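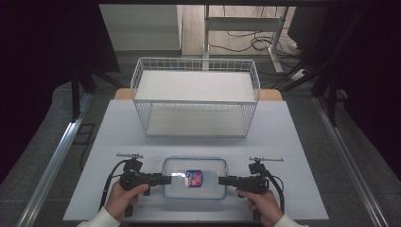

Figure 4-1. Two-handed side grip on a lidded container, Hilmont pair.

4.3 Comparing finger pads on the lidded container

This is my favorite test in the guide, and if you only have time for one, make it this one. A clear food container is a wonderfully mean object. The walls give a little, the corners are round, and small differences between pads show up fast. You'll run the same short routine with the Lecomte pads and then with the Kurcombe pads, and score them side by side.

Before you start

Finish the pairing steps in 4.1. Both grippers should show up in the Patadent recorder under their own names, left and right. Wipe the container with a dry cloth. Run each cable down the outside of your forearm side, clear of the jaws, and leave enough slack to lift both hands to chest height.

Note: Use one container for the whole comparison. Even two boxes from the same pack can have lids that seat differently.

Steps

1. Set the container flat on the table with the lid latched.
2. Squeeze both triggers halfway and check in the recorder that the two opening values move together.
3. Bring the jaws in from opposite sides and press gently until the walls just begin to give.
4. Hold for 5 seconds, then release.
5. Close one gripper across the container and lift it clear of the table. Keep the other gripper nearby in case you need a second hold.
6. Tilt the container slowly to 60 degrees and watch the wrist view the whole time.

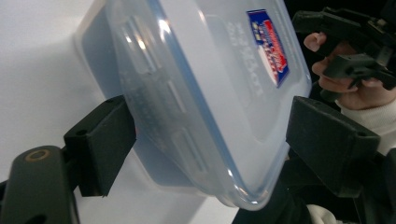
7. Hold the tilt for 5 seconds. If the box creeps in the pads, write down the angle where it began and stop the run.
8. Bring it back level, set it down, and open the fingers fully.
9. Repeat until you have 40 runs with this set of pads, then change pads and do it all again.

Forty sounds like a lot! It goes quickly once your hands learn the rhythm, and the results settle down nicely in the second half. Take a break at 20 if your trigger fingers get tired, and don't swap hands partway through a set.

Caution: Do not squeeze to the end of the trigger travel on thin plastic. The lid can pop free on one side and the container will drop.

Caution: Keep your free fingers out of the space between the pads, even with the motion stop on.

4.4 Checking the pads

Open the jaws wide on either side of the container and look at the inner faces. The grip layer takes all the abuse, and the edges go first. 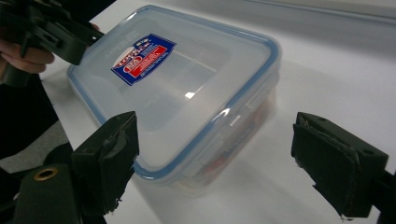
Photo: Kiprono Magesa / Patadent

A ragged edge does not end a pad's life. What matters is the flat area in the middle, where the contact happens. Press a fingertip there and slide it. If the layer shifts under your finger, or you can feel hard plastic through it, replace the pad. Always replace both pads on a gripper together. One fresh and one worn will pull the box off center as it lifts, and you'll spend an afternoon blaming the calibration (I did).

To change a pad, back out the 2 screws, pull the pad straight off, and fit the new one with its grip layer facing inward. Snug is enough. Then rerun the zero step from 4.1 before the next set, as a fresh layer is thicker and the closed position moves.

Note: Log the run number at every pad change.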